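Ticket 25: Sticky, dull top on the pale wood table - Baluyot workroom
Status: Resolved
Opened by: Golshifteh Yazdani
Assigned to: Alcides Giraldo

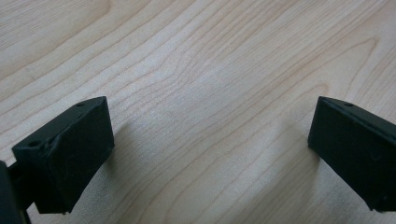
Tabletop with the wavy grain in the middle, attached by Alcides Giraldo.

Golshifteh Yazdani wrote:
Hi! The big pale table in the workroom has gone tacky. Paper sticks to it, sleeves stick to it, and there's a gray haze you can see when you crouch down by the window. I love this table and I'd hate to see it sanded back if it doesn't need it. We've been wiping it with the lemon spray from the supply closet. Is that a problem?

Alcides Giraldo wrote:
Thanks for catching this early! Please stop the spray for now. Two questions: does the tackiness come off on a dry white cloth, and does it get worse near the edges where people rest their arms?

Golshifteh Yazdani wrote:
Yes to the cloth, it came away yellowish. It feels the same all over.

Alcides Giraldo wrote:
Great news, that sounds like buildup sitting on the finish. Log from my visit:

Test patch at the back corner, plain warm water on a wrung-out cloth. Took off very little.
Same patch, a few drops of dish soap in the bucket. Much better, the cloth turned yellow right away.
Rinsed with clean water, dried with a towel, left it alone over lunch. Patch no longer tacky.
Did the whole top in sections, always wiping with the grain. 3 rounds of soap, 2 of rinse.

And wow, what a top! The grain ripples into a sort of flame shape in the middle and then runs out into long straight lines along the side. I'd guess maple, maybe birch. Satin finish, smooth to the hand. I would leave the sandpaper in the drawer.

Mehrangiz Esfahani wrote:
Jumping in from Stendau - we have the same spray and a similar table. Should I do the soap wash before ours gets sticky?

Alcides Giraldo wrote:
Sure, go for it. Small patch first, cloth damp and never dripping, and dry it straight after. If the patch turns white or feels rough, stop and open a ticket.

Golshifteh Yazdani wrote:
I put five sheets of paper down overnight and every one lifted off clean this morning. So happy with this! I've moved the lemon spray to the shelf with the window stuff and put a label on it.

Alcides Giraldo wrote:
Love it. Closing this one. Reopen if the haze comes back.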